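The Summer I Gave Up on the Big Oven

By the second week of a hot spell my kitchen is a place I visit on a need-to-eat basis. I run in, grab a peach, run out. So when my sister-in-law announced she was coming for dinner and bringing her appetite (she always does), I had to come up with something that didn't involve heating the big oven for an hour and a half.

I landed on stuffed tomatoes. My grandmother made them by the trayful in February with whatever sad tomatoes she could find, and they were still wonderful, so imagine them in July! I bought six fat ones at the Rosales farm stand, the kind that barely fit in your palm, and carried them home on my lap like kittens.

You slice off the tops, scoop out the middles and salt the insides. Turn them upside down on a towel and go do something else for a while. I cooked a cup of rice, chopped up the tomato insides with garlic, parsley and a handful of olives, then stirred the whole mess together with more olive oil than I'm going to admit to. There was half a block of feta in the fridge, so in that went too. Taste it before you fill the tomatoes – you want it a little too salty at this point, trust me.
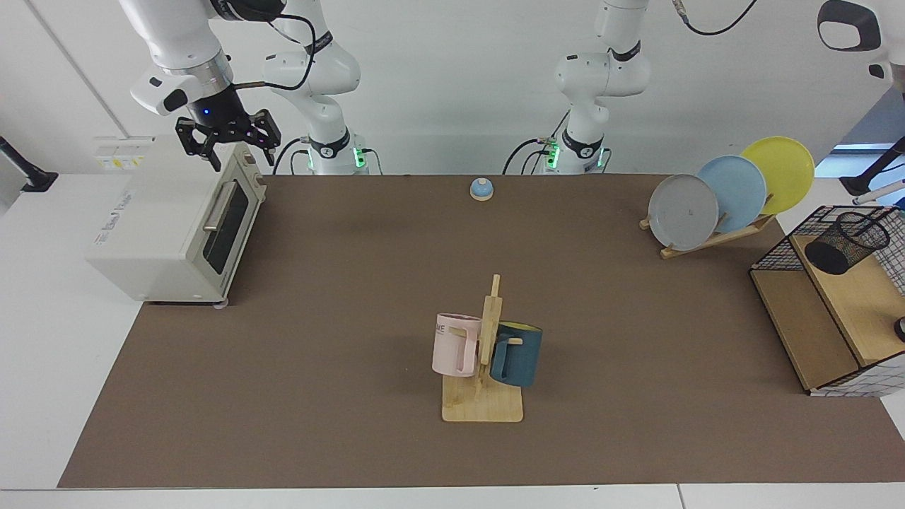
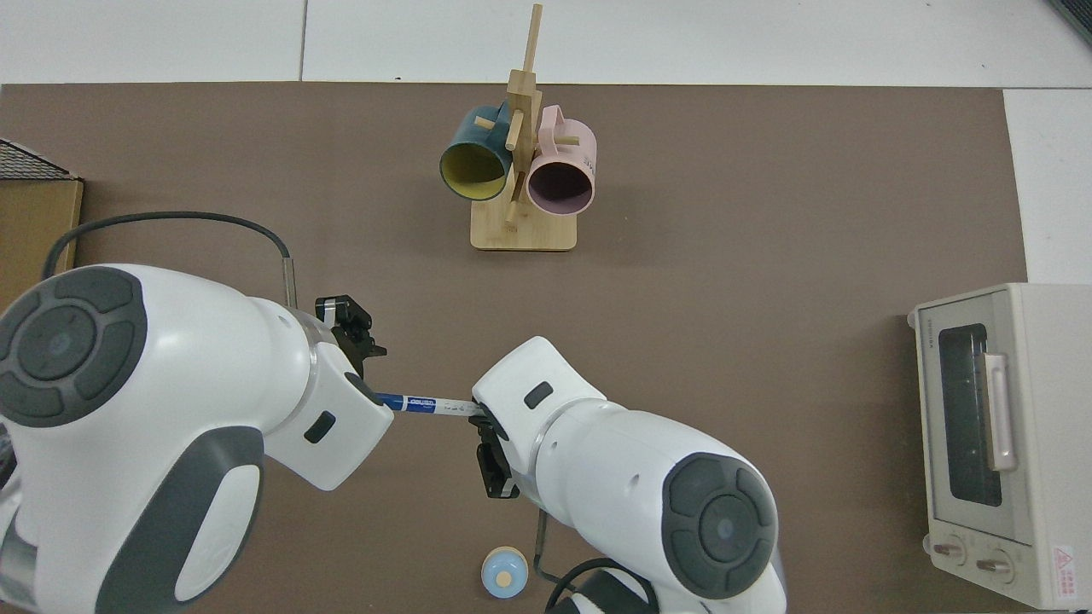
Six tomatoes fit in a small baking dish if you squeeze them, and squeezing is good, they hold each other up. Put the little tops back on like hats and slide the dish in at 378 degrees. Yes, 378. My grandmother's recipe card says 375 and my dial never lands where I want it, and that's the number I got the night they came out perfect, so I've stuck with it. Give them 45 minutes, or until the skins wrinkle and the edges start to go dark and sticky.

My sister-in-law ate three. She also wanted to know why I hadn't made bread, and I pointed at the thermometer on the porch, which said 90 at seven in the evening. We had crackers.

The leftovers (one tomato, which I hid behind the milk) were even better cold the next day, with a spoonful of yogurt and a squeeze of lemon. Next time I'm trying it with couscous, and maybe some corn cut off the cob. If the heat keeps up like this, next time is probably Thursday.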